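The glass rules, a year older and a bit shorter

If you were at the Thursday meeting you've already heard me go on about this, so feel free to skip down to the parking news. For everybody else: we've rewritten the house rules for working with breakable props, and they kick in at the start of August.

The old sheet was two pages and I'm pretty sure I was the last person who'd read all of it. (I wrote it. Sorry.) Florin Roman sat down with me and a red pen and we got it to one side of paper, which is now taped up by the prop shelves and also lives in the Dultar folder under "Table work." Please throw out any older copies you've got lying in drawers!

So what's changed? The big one is speed. Whenever there's glass on the table, the arm runs at 50 percent, full stop. The old wording said "reduced speed as appropriate," and we all had our own idea of appropriate, me included. Now you set it before the glass comes out of the box and you leave it there until the glass is back in the box. Yes, even if you're only moving a flower. A long stem can catch a vase neck and swing it a lot farther than you'd think.

Second, the layout. Flowers you plan to pick up get laid flat with the stems pointing away from the vases where you can manage it, and you leave a clear patch in the middle of the table big enough for the gripper to open all the way. I know it looks a little bare. It saves so much swearing.
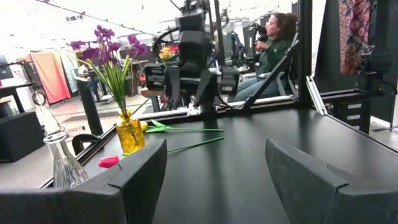
Yellow vase, clear carafe and a couple of loose tulips on the black tabletop, with the open stretch between the fingers.

Third, and this is the one that got people talking, the operator stays seated. Blagoje Halilović made a good case for standing (you do get a better look over the rail) but when we tried it both ways, folks who stood kept drifting toward the table. From a chair you can't lean in and fix something with your free hand while the arm is live. If something tips over, stop the arm, put the controller down, then get up. In that order, please.

Fourth, chips. Run a fingertip around the lip of every glass piece before the session, with a glove on. Anything chipped goes in the gray Omerović bin, and I don't care how pretty it is. Write it in the log too, just the piece and the day.

A few of you asked whether plastic vases would spare us all this. We do have some, and they're great for learning on. But glass is slippery and see-through and heavy at the bottom, and that's a big part of why we want the practice. New operators do 90 minutes on plastic first, then come find me or Florin and we'll sit in on your first go with the real stuff.

Still open: what to do about water. Right now the rule is no water on the table at all, and a couple of you think that's too strict. Send me your thoughts by the end of the month, or grab me at lunch. I'm usually the one fighting with the microwave.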